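Ofori Community Room -- progress report on the small grant
For: Tamer Nimri
From: Kulsoom Shaikh
12th August

Hello Tamer,

You asked for a page on how the money is going and what we've learned so far, so I've put the kettle on and will try to keep it to that! The short version is that the drinks corner is up and running, the tables are in, and I've still got a bit left over that I'd like to talk to you about at the end.

Tables first, as they were the big item. We went for the plain white ones from Jarkik in the end. I know the application said wood effect, but the wood effect ones were out of stock until goodness knows when, and the white came in under the quote. I was worried they'd look like a hospital. They don't, or not once people are sat round them, and they've made the back half of the room so much lighter (the window at that end never did much for us). They wipe down with a damp cloth. Felt tip needs a second go. Biro we haven't cracked yet, so if anyone at your end knows a trick, please pass it on.

We've got eight tables, and they fold, though two of them have a stiff catch on one leg. Jarkik have been told and say they'll send new catches. I'll chase.

Now the cups, which I've had more opinions about than everything else put together. You'll remember the old thin ones, where you had to use two at a time or burn your fingers. In May we tried the plain single-wall cups from Vurkon and they were no better, and people went straight back to doubling up, so we got through them at twice the rate. After that I ordered the ribbed blue ones, 900 in a box, and those have stayed. You can hold one full of tea straight from the urn and carry on a conversation. They cost more per cup but we're using one each now, and the bin bag at the end of a session is noticeably smaller.

The colour was a happy accident, as I only picked blue because it was what they had. It does help with clearing up though -- you can spot a stray cup on a white table from the doorway, and the Jelura group (they have the room straight after our lunch session) have stopped sending me messages about things left behind.

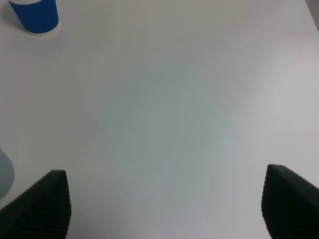

Blue ribbed cup on one of the new white tabletops.

Numbers, as I know you need one for your form: our busiest lunch session had 57 people through. We ran short of chairs but not of cups or table space, and I call that a result. The quieter sessions are harder to judge because people drift in and out and I'm usually at the sink.

Things that haven't gone so well. The storage trolley for the tables is too wide for the cupboard door, and that's my measuring, sorry. For now it lives behind the stage curtain. We also haven't done the notice board yet, as I wanted to see where the tables ended up before putting anything on the wall.

What's left to spend is the notice board money and the bit we saved on the tables. I'd like to put the saving towards more chairs, if that's allowed under the same heading, or do I need to fill in the change form? If it's the form, could you send me the current one? Mine still has the old address on it.

The receipts are scanned and I'll send them over separately, including the one from Vurkon for the cups we gave up on.

All the best,
Kulsoom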